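Gripper minder wanted, part time - Indstead

I'm Gwawr, I look after the hand-held grippers at Indstead, and I need a second pair of hands.
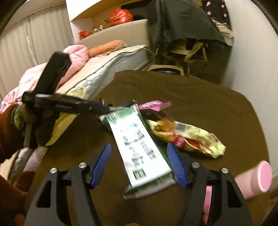 What does looking after a gripper involve? Mostly pads and pivots: you swap worn finger pads, snug up the screws on the linkages, check the jaws close evenly and write it all in the log.

We've got 3 grippers on the go and they come back to the bench every Saturday morning. You'd strip each one, clean out the fluff and crumbs (so many crumbs!), put it back together and try it on a few snack packets and soft toys before it goes out again. The log is up to entry 297 and my handwriting is getting worse, so neat printing is a bonus.

You don't need a trade ticket. If you've fixed your own bike or sewing machine you'll be right - I'll show you the rest. Pay is casual rates, tools are supplied, and there's tea.

Keen? Drop a note to me or Johanna Rüegg at the Indstead front desk by the end of May and tell us the last thing you repaired.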